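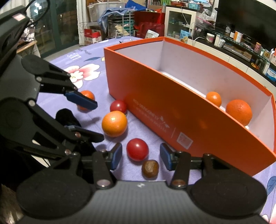

Rote Tomate und Kastanie.

Zuladung gehört in die Preisliste

Wer ein Wohnmobil mietet, erfährt die Zahl der Schlafplätze, die Länge und die Motorleistung. Die verbleibende Zuladung steht meist im Kleingedruckten oder fehlt. Ich halte das für einen Mangel, der sich mit einer Tabellenspalte beheben ließe.

Garkis etwa nennt für das Modell Luik eine Zuladung von 698 kg. Der Wert bezieht sich auf die Grundausstattung. Markise, zweite Batterie und Fahrradträger sind bei den Mietfahrzeugen in Wundau fest montiert und gehen davon ab, ebenso alle Mitreisenden außer dem Fahrer. Eine Angabe für das Fahrzeug, das tatsächlich übergeben wird, habe ich erst auf die zweite Nachfrage erhalten. 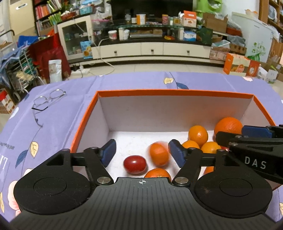 Bei der Zuladung wird am ehesten der Proviant unterschätzt, weil er in kleinen Einheiten an Bord kommt. Die Campingmöbel wiegt man vielleicht noch, die Lebensmittel kaum. Ein offener Karton mit Orangen und einer Kirschtomate wirkt harmlos, geht aber genauso in die Achslast ein wie der Grill. Auf unserer Fahrt nach Moster im Dezember lagen Lebensmittel und Getränke zusammen bei 57 kg, verstaut überwiegend hinter der Hinterachse.

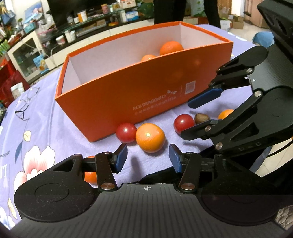 Obst auf dem Tisch.

Der übliche Einwand lautet, der Mieter könne ja zur Waage fahren. Das setzt voraus, dass eine in der Nähe steht und am Anreisetag geöffnet ist. Zudem kommt die Messung zu spät: Der Vertrag ist unterschrieben, das Gepäck geladen. Bleibt der Frischwassertank, aus dem man rund 200 Liter ablassen kann, sofern er so groß ist und voll war.

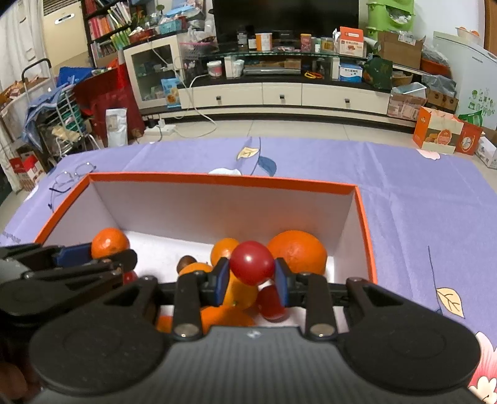 Sinnvoller wäre ein Wiegeprotokoll je Fahrzeug, erstellt mit vollem Dieseltank und montiertem Zubehör, getrennt nach Achsen. Der Aufwand fällt einmal pro Saison an. Das Protokoll gehört vor der Buchung ins Angebot, bei der Übergabe nützt es nur noch dem Vermieter.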